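News > Community > Around Cakotville

Glass mugs find a home again at the Cakotville hall canteen

Anyone who has bought a cup of tea at the Cakotville hall in the past few years will remember the paper cups, and the way they went soft before you got to the bottom. Those days are over, and there was a good deal of cheer in the canteen one morning in April when the change was made official with scones, a short speech and a very full urn.

Kelly Penrose, who has run the canteen since her children were small (they now have children of their own), told the gathering she had wanted proper cups back for as long as she could remember. "People sit down when you give them a real cup," she said. "They stay and have a yarn, and that's what the hall is for."

The money came from the autumn jumble sale, which raised $2141 over one long and rather drizzly weekend. Of that, $552 was set aside for the canteen, and the rest will go towards repairing the back steps and repainting the supper room. Stojan Dimitriou donated a dresser that belonged to his late mother - a handsome old thing, he says, and far too big for his unit - so the new cups will have somewhere to live.

Reinhold Ruppert gave the speech, and kept it to his promised few minutes, more or less. He recalled the hall's dances 40 years ago, when supper was served on trestles and his future wife poured tea down his good trousers. She was in the second row and did not dispute it.

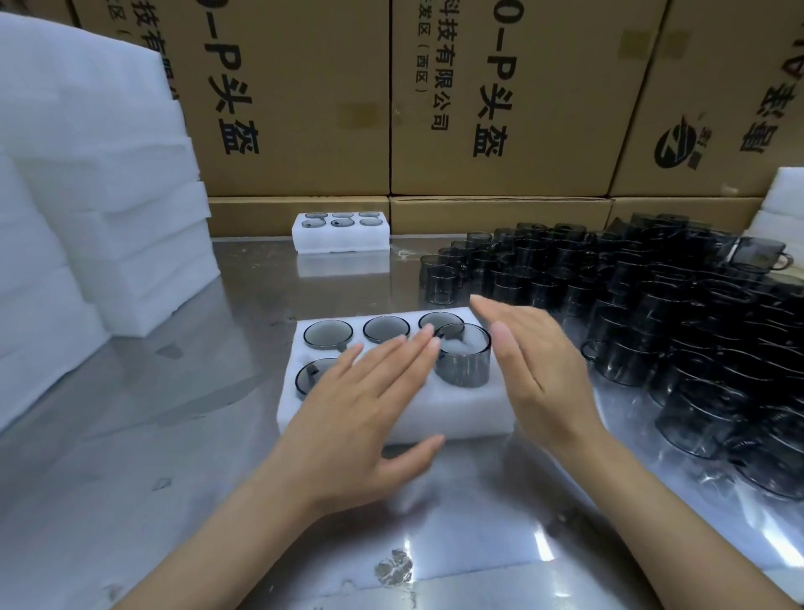
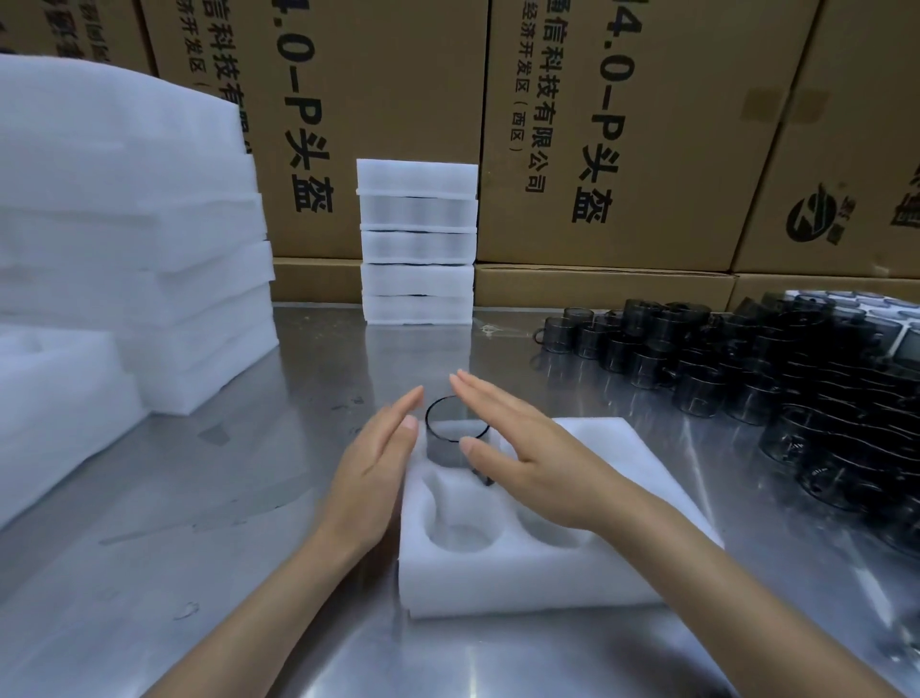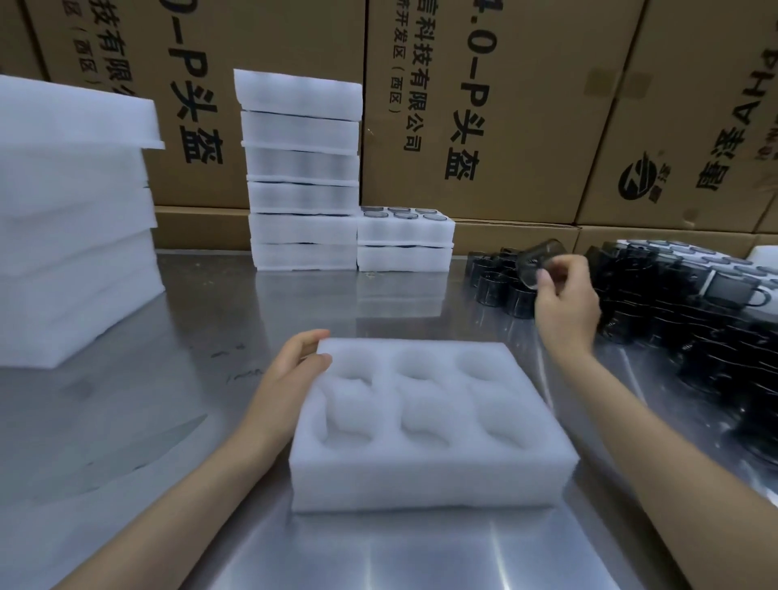
White foam trays, some with room for six.

Leokadia Szewczyk's ginger scones were gone well before eleven, and she has kindly agreed to bake a double batch next time. The canteen will open every weekday morning from half past nine, with tea and coffee for a gold coin and toast for a little more. Kelly would also love to hear from anyone with a spare milk jug or two tucked away in a cupboard - matching or otherwise.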